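Sun 24 November

Workshop notebook, transfer rumor tracker

Long one today, sorry to whoever reads this on Monday (hi Alcides). I had the whole afternoon with the door shut and the radio on and I finally got to the bottom of why the rumor page has been making us look like idiots in front of the Trorow supporters' forum.

Background for me in six months, when I've forgotten all of it. The tracker takes in every story that links a player to a club, gives it a score, and puts the top ones on the page. When we built it in the summer the window was open and stories were flying in by the hour, so it looked great. Now it's November, hardly anything moves, and the page has been showing the same striker on his way to Saninum for two weeks. He isn't going to Saninum! He has a bad knee and a contract, and his own manager laughed at the question. But one paper wrote it, then the others wrote that the paper wrote it, and our score went up every time.

So that was job one, the echo problem. I pulled 295 stories from the archive and read them. All of them, with a pot of coffee. I tagged each one as either its own report (the writer has spoken to somebody, or at least claims to) or a repeat of someone else's. I expected a lot of repeats and there were even more than that. The giveaway is the wording. "Reportedly" is weak on its own, everybody uses it. "According to reports" with no paper named is nearly always a repeat. "We understand" is nearly always a writer with a phone number, although one site uses it for absolutely everything including the weather, so I've put that site on its own list.

5 of the 295 wouldn't tag at all. They're about takeovers and only mention a player in passing (owner wants out, so the left back might be sold, that kind of thing). I've set them aside, which leaves 290 in the working set. Please use 290 from here on. I know the old sheet still says 295 at the top, I'll fix it.

Now the change. A repeat no longer adds to the score, it only keeps the original from fading. And stories do fade now, which they didn't before. I tried a fade of one week and the page went nearly blank, and I tried four and the knee striker came back from the dead. Two feels right for this time of year. It should be shorter once the window opens, because a story from the first week of January is ancient by the third. I'd like to have that switch in and tested before the end of December so we aren't poking at it on New Year's Day again. (Never again. I had my coat on.)

Job two was club names. Shezi is a surname, and it's also what half the forum calls the feeder club, and the matcher had been mixing the two up happily since August. There's a midfielder called Shezi who we had down as being linked with himself. I've told it to look for a verb like "sign" or "join" next to the name before it decides it's a club, which is crude but it got every one in the working set that I checked by hand. Alcides, you had a better idea for this, something with the squad lists? I wrote it on the back of a receipt and the receipt is gone. Tell me again.

Job three didn't get done. Engelbert Nägeli wants the loan deals split out from the permanent ones, and he's right, they behave differently. A loan story turns up late and turns into a real deal quickly, a permanent one drags. The trouble is that writers don't always say which it is until the end of the piece, or they say "a move," full stop. I had a go at guessing from the player's age and minutes played and it was rubbish. Leaving it. Engelbert, if you've got an afternoon, the tagged stories are in the Indix folder and you could add a column by hand. Even the newest ones would help. 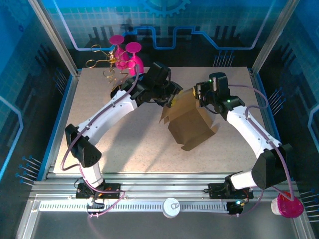
Owners and sellers are the next thing I want to look at, because those five odd stories got me thinking. When a club is up for sale the rumors about its players go a bit mad, and I think I know why we score them so badly. There are two parties with a hold on the same player, the owner who'd like the cash and the manager who'd like a team, and each of them talks to a different paper. We count those as two stories agreeing with each other, when one says he's for sale and the other says he's staying. So I need a direction on each story, toward the door or away from it, and they should cancel out a bit. I did four by hand to see whether it's even possible to tell. Three were easy. The fourth I read out loud twice and I still couldn't say which way it leaned, it was one of those pieces where a source is "relaxed about the situation."

Things I noticed and haven't touched:

The fee field takes whatever number comes first in the story, so one goalkeeper is listed at 31, his age.

Saninum's badge is out of date on the page. Someone on the forum was quite rude about it.

The evening run overlaps the backup if it starts late. It didn't do any harm this week as far as I can see from the log, but I'd like it moved an hour earlier.

"Swap deal" stories only get credited to the first player named.

New scores are on the test page only, so the live one still has our friend with the knee at the top. Alcides, can you go through the test page against your own list of what you'd believe and what you wouldn't? Don't look at my tags first. If we disagree on a bunch of them I'd like to know before it goes live, and if you think two weeks is too long for the fade, say so, I picked it by eye.

Next session: direction column, start with the takeover five, then the fee field if there's any time left. Also buy coffee.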